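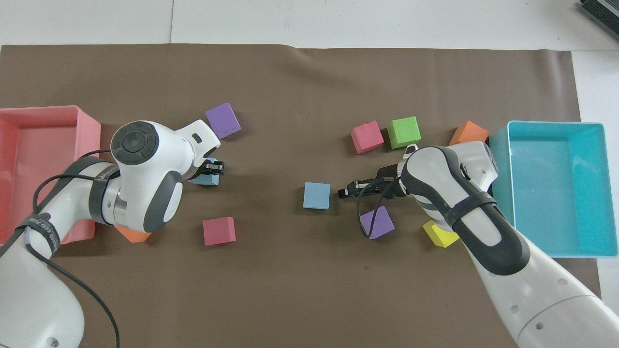 Visita al laboratorio de manipulación de Vastel
17/06/2025
Sección: Visitas técnicas

Vastel abrió durante una mañana su laboratorio de manipulación a talleres, distribuidores y prensa especializada. El tema de la jornada era concreto: qué tareas de recogida y clasificación, domésticas o de taller, puede asumir hoy una pareja de brazos sin que haya una persona al lado corrigiendo. Acudí con esa pregunta y con la hoja de preguntas de un cliente que prepara cajas de recambios.

El recorrido constaba de tres puestos. El primero, de plegado de paños, estaba parado por un cambio de calibración y solo se explicó con diapositivas. El segundo era el de clasificación de cubos de espuma, y ocupó la mayor parte de la visita. El tercero, de apertura de cajones, se vio deprisa.

Puesto de clasificación

La mesa es blanca y va cubierta en su mayor parte con papel marrón mate. Pregunté por el papel: reduce los reflejos y se cambia cuando se arruga demasiado. A un lado hay una cubeta de color salmón y al otro una turquesa, y entre ambas se reparten diez cubos de seis colores. Trabajan dos brazos blancos con pinza paralela de dedos negros, uno por cada lado. El encargo consiste en vaciar la mesa, cada brazo hacia su cubeta, sin que se estorben en el centro.

Rokeya Ranasinghe, responsable del puesto, explicó que el reparto no está programado por zonas fijas. El sistema, que llaman Plilla, asigna cada cubo al brazo que puede alcanzarlo con menos giro de muñeca y recalcula después de cada depósito. El caso difícil es el del cubo que queda debajo del propio brazo o tapado por la muñeca: la cámara lo pierde de vista y hay que retirar el brazo para volver a localizarlo. En la disposición que vimos había un cubo naranja casi oculto bajo el brazo izquierdo y otro parcialmente tapado por la muñeca del derecho, de modo que el ejemplo venía servido.

Los datos que dio Vastel corresponden a una serie interna de 300 ciclos con los cubos colocados a mano y sin orden. En 200 de ellos la mesa quedó vacía sin intervención. En 50 hubo que parar por un cable enganchado o por un cubo empujado fuera de alcance. En los 50 restantes el sistema terminó, pero con algún reintento de agarre. No se facilitó tiempo medio por ciclo. Lo pedí dos veces.

Los cables de los brazos van por fuera y cuelgan cerca de la zona de trabajo. Para un banco de pruebas es aceptable; para un taller con viruta o para una cocina, no. Ranasinghe lo admitió y remitió a una versión con cableado interno prevista para December — así figura en la hoja técnica, sin traducir.

Del cubo al objeto real

El cubo de espuma es un objeto agradecido: cede, no rueda y presenta caras planas y paralelas. Brittany Bélanger, de la integradora Friesen, fue quien planteó la objeción en el turno de preguntas. Su empresa probó una célula parecida en el almacén de Pillau con 100 referencias de ferretería, y las bolsas de tornillería y las piezas con aceite quedaron fuera desde el primer día. Para piezas rígidas, secas y del tamaño de la pinza, el resultado le pareció utilizable con un operario cada varias células.

En el ámbito doméstico la distancia es mayor. Recoger juguetes sueltos de una mesa despejada se parece bastante a lo visto. Recogerlos del suelo, entre patas de sillas y con la luz cambiando, exige una base móvil y una percepción que en este puesto no se ensayan.

Valoración

Para el cliente de los recambios, mi respuesta es que espere a ver la versión con cableado interno y que pida una prueba con sus propias piezas. La coordinación de los dos brazos es lo más maduro del conjunto. La recuperación tras un fallo sigue dependiendo de que alguien pulse un botón.

Queda pendiente el puesto de plegado. Vastel ofreció repetir esa parte de la visita con cita previa, y la he solicitado.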